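Home | Projects | Gallery | Club News | Join

Posted in May by Morena Messina

Our student robotics club has a tidying project this term, and we named it Prodholm (long story, blame Ciarán). Each pair gets 45 minutes with the hand-held grippers – sorting small stuff is way harder than it sounds! I grabbed two of my favorite shots. 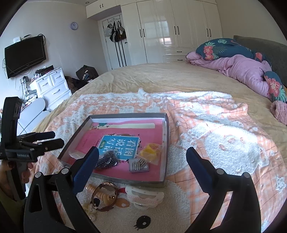 Two grippers, one box lid. Check out those blue finger pads!

Ciarán Ó Flaithearta wants up to 2 more sorting rounds before we write anything up. I'd happily do ten – the little shiny things are my favorite part.
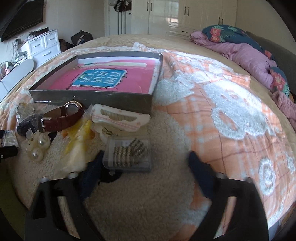

Beads in a clear case, a claw clip and a watch on its side. I love the pearls, too!

Last updated: May, 2 p.m.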